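Ticket 215: label printer skips every second label after software update
Product: Brivus desk label printer, Kellov print software
Status: Solved
Opened: June

Problem as reported
Since the Kellov update the printer feeds one blank label after each printed one. The status light stays green and no error shows on the computer. We print address labels and shelf labels from the same machine and both are affected. A roll of 400 is gone by lunchtime with half of it blank.

Tried before opening the ticket
Restarted printer and computer. Changed the USB cable. Fitted a new roll. Cleaned the print head with an alcohol wipe. No change.

Reply from support, 09:40
Please check the label size under Settings, Media. The update resets it to the default, and if the length is set longer than your labels the printer will feed past the gap. Then hold the feed button for 4 seconds to run the gap calibration. Let us know which labels you use.

Update from customer, 11:15
Labels are Valderrama, paper, permanent glue. The length had been reset, so I put it back to ours and ran the calibration. Address labels now print one after another. Shelf labels still skip.

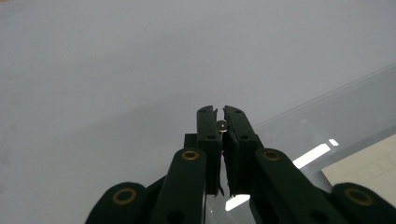
Small round silver part held between the finger tips.

Reply from support, 13:05
Thanks. The size is stored separately for each template, so the shelf label template will need the same change. Open it, go to Page Setup and pick your size from the list. If it isn't there, choose Custom and type in the width and length. Save under a new name, as the old file may go back to the default when reopened. 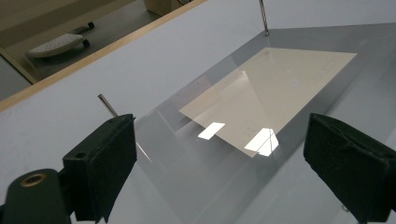 Update from customer, 14:30
Saved the shelf template under a new name and ran 20 labels with no blanks. The old one did go back to the default, so I have deleted it. The Clornance stock list still opens the old file name. Where do I change that?

Reply from support, 14:50
In Clornance go to Tools, Printing, Template path and browse to the new file. Stock lists over 2000 lines should be sent in smaller batches. Closing this ticket; reply here to reopen it.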